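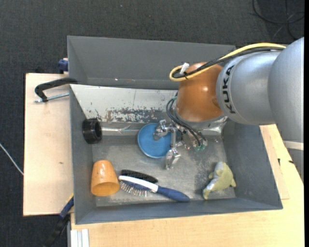
有用户来信问，料箱每次取下清扫后再装回原位，是否都要重新标定，还是只要夹子夹在老地方就可以直接开机。

答复如下：凡料箱离开过台面，均应执行一次“箱位核对”；核对结果超出允许范围的，再执行完整标定。箱位核对的步骤见本页第四节。此前印发的纸质说明把两项操作写在同一段内，容易混淆，本页已分开叙述，请以本页为准。

Firno 料箱拣选单元
安装、日常维护与易损件更换

页面更新：2021年5月24日
适用范围：台面式单臂配置，单料箱，金属指式夹爪

一、产品概况

Firno 料箱拣选单元用于从敞口料箱中逐件抓取形状、材质各不相同的散放物品，供教学、算法验证和小批量分拣试验使用。单元由机械臂、多关节金属夹爪、料箱、台面与夹具、腕部线缆组件以及 Olotach 控制软件组成。机械臂由用户自备或随单元订购均可，本页图中所示为装用 KUKA 机械臂的配置。

机械臂本体的润滑、制动检查、电池更换等项目不在本页叙述范围之内，应按机械臂制造商提供的手册执行。本页只涉及法兰以下的部分、沿臂敷设的外部线缆与软管，以及料箱和台面。

料箱为灰色，左、右、前三壁向外倾斜。箱体置于木质台面上，以夹具夹持箱沿固定。后侧设有一块浅色斜板，使靠近后壁的物品向箱底方向滑落，便于夹爪接近。斜板与箱底同属易损件，可以单独更换。

二、交付内容

标准交付包括：料箱一只，后侧斜板一块，夹具一套，夹爪一只及配套法兰，腕部线缆组件一套，箱位核对用定位块一组，Olotach 控制软件使用许可一份，安装图纸一份。

以下物品不在标准交付之内：机械臂及其控制柜，台架，安全围护装置，试抓用的各类物品。需要我方代为采购台架的，应在订货时注明台面高度和地面情况。地面铺有地毯的，台架须配宽底脚，安装前应先确认台面受力后不下沉、不摇晃。

三、安装

（一）台面

台面应平整、干燥，表面不得有凸起的钉头或残留胶迹。木质台面允许有轻微划痕，但料箱四角的支承处应当完好。料箱两侧可以加垫木板，用于限位或为夹具提供着力面；木板须与台面可靠连接，不得仅凭摩擦放置。

（二）料箱与夹具

料箱就位后，先装箱沿处的夹具，再装侧面的夹具。C 形夹的夹口应完整包住箱沿，丝杠对准受力部位，用手拧紧后再以扳手补半圈，不宜再多。夹持过紧会使箱沿变形，箱壁随之内收，软件中登记的箱壁位置即告失准。

夹具的任何部分都不得高出箱沿 50 毫米。高于此值的夹具会进入夹爪的回撤路径，软件在默认设置下并不识别夹具的外形。暂时不用的长杆夹应从台面上取走，不要挂在台边。

（三）夹爪与法兰

夹爪通过法兰与腕部连接。安装前应擦净两侧结合面，检查定位销孔内有无碎屑。螺钉按对角顺序分两次拧紧，第一次仅带上力，第二次拧至图纸所注力矩。拧紧后以记号笔在螺钉头与法兰之间画一道防松标记，此后每次检查均以标记是否错位为准。

夹爪出厂前已调整指端平行度。安装时请勿松开指根处的调整螺钉。确因更换手指而需调整的，按第六节办理。

（四）线缆与软管

外部线缆沿臂背敷设，至腕部之前须留出一个回弯，供腕关节转动时伸缩。回弯过小，线缆在关节转到极限位置时受拉；回弯过大，则可能在下探时碰到箱沿或勾住箱内物品。判断方法为：在示教状态下以低速将腕关节分别转至两侧工作极限，观察回弯在全过程中既未拉直，也未低于法兰下缘。

腕部软管应从外侧绕过关节，顺弧线进入接头，不得在接头根部折弯。软管插入后轻拉一次，确认锁紧。线缆上的标签应朝外，便于不拆扎带即可辨认；标签脱落或字迹不清的，应在下次停机时补齐。

固定线缆使用可重复开合的搭扣带。不建议使用尼龙扎带，剪除扎带时误伤线缆外皮的情况在返修件中较为常见。

四、箱位核对与完整标定

（一）箱位核对

箱位核对用于确认料箱仍处于软件登记的位置，全过程不需要拆卸夹爪。

1. 清空料箱，将四只定位块分别放入箱底四角，有刻线的一面朝上。
2. 在 Olotach 中打开“工位”页，选择“箱位核对”，速度保持默认值。
3. 机械臂依次移至四个定位块上方停顿。操作人员在每一处核对指端与刻线的相对位置，并在软件中录入偏差。
4. 四处均在允许范围内的，软件记为“通过”，可以恢复运行。任一处超限的，先检查夹具是否松动、箱底下方是否压有异物，排除后重做一次。
5. 重做仍超限的，执行完整标定。

取出定位块后须清点归盒。定位块遗留在箱内即恢复运行，夹爪会将其作为待抓物品处理，刻线面容易碰伤。

（二）完整标定

下列情况应执行完整标定：首次安装；更换料箱或后侧斜板；拆装过夹爪法兰；夹爪或手指与箱壁发生过碰撞；移动过台架或相机支架；箱位核对连续两次不通过。

完整标定须由受过培训的人员执行。标定前应使机械臂空载运行一段时间，待关节温度稳定。标定文件按日期保存，旧文件保留不删，以便对比料箱位置的长期变化。

五、日常维护

（一）每班开机前

目视检查箱内有无上一班遗留的碎片、毛絮和液体。刷毛类、毛绒类物品容易脱落细小纤维，抓取此类物品后应特别检查指根关节处有无缠绕。

检查夹具是否松动。用手推动料箱一角，箱体不应有可以察觉的位移。

检查防松标记。检查软管接头有无松脱，听有无异常声响。

检查地面。松散的线缆应收拢固定，不得横在操作人员站位与急停按钮之间。

（二）每周

用不掉毛的布擦拭夹爪各关节，干擦即可。不得向关节处喷洒清洗剂。金属手指表面如沾有胶或油脂，以布蘸少量酒精擦除，待挥发后再开机。

取下料箱，清扫箱底与台面之间的积尘，复位后执行箱位核对。

检查后侧斜板。斜板下部是手指接触最频繁的部位，表面出现刮痕、颜色剥落属于正常磨耗，在不影响物品下滑、不影响识别的前提下可以继续使用。出现下列任一情况的应当更换：表层翘起，用指甲可以挑开；刮痕深至可以挂住薄片类物品；存在贯通的裂纹；Olotach 的空箱检查反复在同一部位报告“有物”。

（三）每 12 个月

更换腕部线缆组件中的全部软管，不论外观是否完好。更换搭扣带。复核法兰螺钉力矩。将夹爪拆下，送至我方或 Hestero 服务点检查关节间隙。送检期间可以借用周转夹爪，借用夹爪装机后同样需要执行完整标定。

维护记录应随单元保存。记录中至少写明项目、执行人、累计抓取次数和更换件编号。累计抓取次数可在 Olotach 的“计数”页读取，该数值在更换手指后不会自动清零，须由维护人员手动另起一行。

六、手指更换

手指为易损件，由 Tsuji 供应成套备件，左右成对更换，不得只换一侧。新旧手指混用会使平行度无法调准，夹持薄片时向一侧偏转。

更换前将机械臂移至维护姿态，即夹爪位于箱沿以上、指端朝下、腕部线缆处于自然弯曲状态。按下急停并挂牌。清空料箱，在箱底铺一块软垫，承接可能掉落的小螺钉。

1. 拍照或画图记录垫片的数量与位置。
2. 松开指根两颗固定螺钉，托住手指，沿关节轴线方向取下。不得撬动。
3. 清洁指根座。座面如有压痕，应停止更换并联系服务点。
4. 按原位放回垫片，装上新手指，固定螺钉先带上力。
5. 用随备件提供的量块夹于两指之间，调整至两侧均匀接触，再拧至规定力矩。
6. 解除急停，以最低速度开合数次，确认无卡滞。
7. 执行完整标定，随后以一件圆形平板类物品和一件软质物品分别试抓。

圆形平板类物品平放于箱底时，可供夹持的边缘很薄，对指端高度和平行度最为敏感，因而作为试抓的首选。试抓不稳时，应先复查第 5 步，不要通过加大夹持力的办法弥补。

七、常见现象与处理

夹爪下探时在箱壁附近停止，软件提示“间距不足”。
多由箱位偏移引起。先做箱位核对。核对通过的，检查料箱壁角度参数是否与所用料箱一致；不同批次料箱的壁角可能略有差别，数值印在箱底背面。

空箱检查不通过，但箱内确无物品。
检查箱底和斜板的刮痕、污渍及反光。可在软件中执行“更新空箱底图”，执行前须由两人共同确认箱内已清空。同一周内需要更新两次以上的，说明表面磨耗已影响识别，应更换斜板或料箱。

银色反光材料识别不稳定。
表面褶皱、反光强烈的物品，其轮廓随光照变化较大。宜先调整照明方向，避免光源正对箱内。软件中的曝光参数可作小幅调整，调整后应重做空箱底图。

贴近箱壁的物品抓不到。
环形件、卷状件靠在侧壁时，夹爪可能无法同时让开箱壁与物品。可在 Olotach 中启用“拨离”动作，由单指将物品拨向箱底中部后再行抓取。该动作会加快箱底磨耗，非必要时不启用。

细长物品相互叠压，一次带起两件。
属抓取策略问题，与机械状态无关。请在软件中选择“上层优先”，并将抬升后的复检打开。带刷毛或带柄的物品叠放时尤应如此设置。

软管在转腕时擦碰夹爪。
检查软管长度是否与图纸一致，进接头方向是否正确。已出现磨痕的软管不得包裹胶带继续使用。

运行中有异响，停机后消失。
先检查线缆回弯是否拍打臂身，再检查法兰螺钉。两者均正常的，记录发生时的关节姿态，连同维护记录一并提交。

八、备件与服务

后侧斜板组件，含斜板、固定件及新版壁角标签：1,373 元。
年度维护包，含全套软管、搭扣带、Tsuji 手指一对、量块及夹爪检查一次：3,288 元。

以上价格不含运费。定位块、夹具丝杠及单只接头可以零购，请在询价时注明单元编号，编号位于料箱右壁外侧及软件“关于”页。

在保修期内，因材料或装配缺陷造成的损坏由我方免费更换。下列情形不在保修之列：手指、斜板、箱底的正常磨耗；自行改装夹爪；夹持超出额定重量的物品；未按第五节更换软管而引起的损坏；使用非配套夹具致使箱沿变形。

送修夹爪应装入原包装箱，手指之间垫入泡沫块，并附维护记录复印件。未附记录的，服务点将先行联系用户补齐，检查时间相应顺延。

九、本次更新说明

与三月发布的版本相比，本次将箱位核对与完整标定分列，增加手指更换后的试抓要求，并补充了反光材料和贴壁物品的处理办法。原“每月检查斜板”改为每周检查。备件编号未作变动，旧编号继续有效。

安装图纸和维护记录表可向 Hestero 服务点索取，索取时请注明所用机械臂型号。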